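Storing dry food: notes for session 5
Stunlow evening class, tutor Bernadette Vidal

Last time we looked at damp, and now we get to the fun part, keeping it out! Flour, rice and oats all take up water from the air, and a pantry in January can be surprisingly wet. Please read page 102 of the course book before we meet. 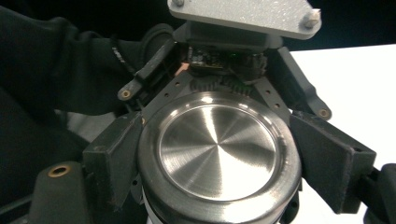

Fig. 1. Steel container with a brushed end and raised rim.

Whole grains keep far longer than flour. Milling breaks the grain open and lets air reach the oils, so brown flour goes stale well before white (I love it anyway, just buy small bags).
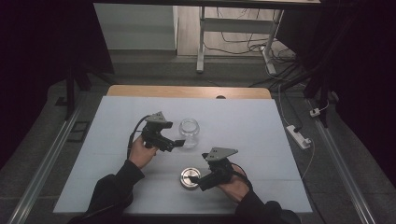

What should I do with the last of an old batch?
Use it up first, then wash and fully dry the container before you refill it.

Spices are a lovely thing to test at home. Crush a pinch, wait a moment and smell it, then try the same with a fresh one.

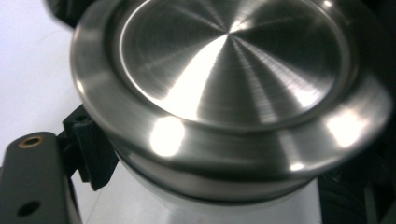
Light fades dried herbs quickly, and heat is nearly as bad, so the shelf over the cooker is the worst spot in the kitchen. Metal helps with light. The steel lid bounces it back in bright streaks, and none gets through to your mint. Bring 15 g of any dried herb next time.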